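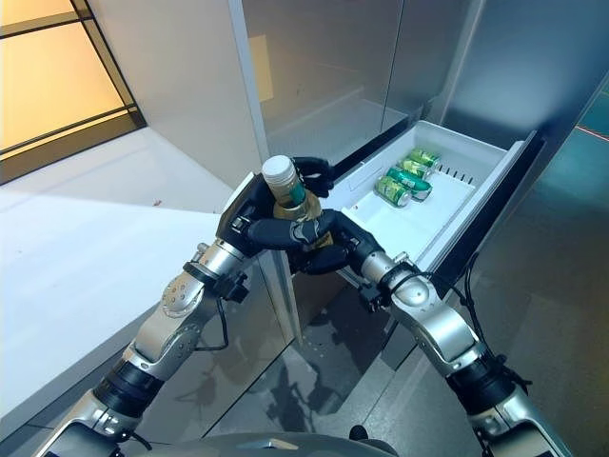
The Mukura Open Day is a public demonstration of household robots held by the Mukura laboratory in Kudley. It was first held in August 2018 and has been repeated in most years since then. The event is known mainly for its kitchen demonstration, in which a two-armed robot handles food and drink containers in a furnished test kitchen.

Background

Mukura was set up as a shared laboratory for work on robot arms and hands. In its early years it admitted visitors by written request only, in groups of no more than six. Requests came mostly from engineering students and from makers of kitchen equipment. The laboratory's first director, Shona Yule, replaced this system with a single open day, during which all regular research work is stopped and the staff run a fixed program of demonstrations.

The first open day drew 2,419 visitors. The building had been prepared for 2,000, and the afternoon program was extended by two sessions. Timed tickets were introduced for the next edition and have been used since.

Test kitchen

The kitchen demonstration takes place in a room fitted with household appliances and a countertop. The refrigerator is a stainless steel model with a pull-out freezer drawer in its lower section. The drawer is a white plastic bin with a molded divider. It is used for demonstrations because its contents are reached from above, which lets both arms work over the opening at the same time.

Visitors watch from a gallery behind a rail. A screen in the gallery shows the view from the robot's head camera, so that the hands can be followed when the body of the robot blocks the direct line of sight. The floor inside the rail is kept clear during a session.

Robot

The robot used in the kitchen carries two arms with silver metal housings and black ribbed covers at the joints. Each arm ends in a black multi-fingered hand. The control software, called Nellow, was written at the laboratory by a group under Wilfredo Ambrosio. Nellow treats the two hands as a single gripping system once both are in contact with an object, and divides the load between them according to the measured force at each finger.

The hands are run at reduced speed during public sessions. Finger force is limited in software to 80 percent of the value used in research work.

Demonstration program

Each kitchen session is built around a short series of handling tasks. The order varies between editions, but the following have been part of the program from the start:

Bottle hold. An upright bottle with a screw cap is held between both hands in front of the open drawer. One hand holds the bottle from the side, with a finger over the upper part near the neck. The other hand reaches under and around the lower part.

Can retrieval. Beverage cans lying on their sides in the drawer are picked out singly and set on the countertop.

Hand transfer. An object is passed from one hand to the other without being put down.

Drawer closing. The drawer is pushed shut with the back of one hand.

The bottle hold is regarded as the hardest of the four. A glossy bottle reflects light toward the camera, which reduces the accuracy of the position estimate, and the fingers cover part of the surface as they close. Nellow handles the second problem by storing the outline of the bottle before contact and relying on finger force readings afterward.

A session lasts 90 minutes, including time for questions. An operator stands at the rail with a stop switch. If a task fails, it is attempted once more and then skipped.

Other parts of the event

A second room is given over to bench displays of hands and joint assemblies, some of them opened to show the wiring. The Wijesinghe Workshop, named after the family that formerly owned the building, offers visitors a chance to move a small training arm by hand and play back the recorded motion. A talk on joint design is given in the lecture room in the morning and repeated in the afternoon.

Later editions

From the second edition onward, the event was moved to April to avoid the summer heat in the upper rooms. The number of kitchen sessions was raised from four to six, and the gallery was rebuilt with a stepped floor. A printed program listing each task and its known failure conditions has been handed out since the third edition. Copies are kept in the laboratory library and may be consulted on request.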